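Matte tabletop coating, hot dishes and egg – what holds up?

rsowa
Refinishing a kitchen table, smooth top, no grain showing. Want a dead matte finish in a gray-brown. Quote from Arkell is for a two-part coating. Has anyone lived with one? Main concerns are rings from dishes and dried egg, which took the sheen off my last table in patches.

Cyprian_K
Two-part is fine. Sand to 196 if your paper supplier is as odd as mine, otherwise the nearest grade. Do not go to 500 before the first coat. It won't key.

aniela.sz
Disagree on the 500. I went that fine on the primer and it has held since December. Matte shows polishing more than it shows stains – scrub one spot and you get a shiny patch that never goes back.

Cyprian_K
Primer is a different case. I was talking about the bare top.

rsowa
OK, so cleaning is the weak point. What about color? Teresa at the shop says taupe hides everything. I doubt it.

olszewski_r
Color on a matte taupe depends on the lamp. I have the same type of finish, and the top goes from warm gray-brown to nearly mauve across one table, darker toward the corners. Put something white on it before you judge a sample. I use a small round saucer, with four brown eggs in it at the moment, and the white gives you a fixed reference for how warm the coating is reading.

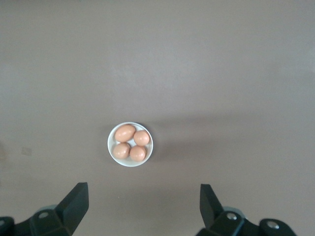

Gloss level is the other thing to check. Under my light the eggs pick up highlights and the top gives back only a soft, pale band, so you can compare the two directly. Ask Arkell for a sample board and look at it at 9 in the evening with the lamp on.

aniela.sz
A sample board is too small for that. Coat an offcut.

rsowa
Board is ordered, collecting Tuesday. Will coat an offcut as well if they sell me enough hardener.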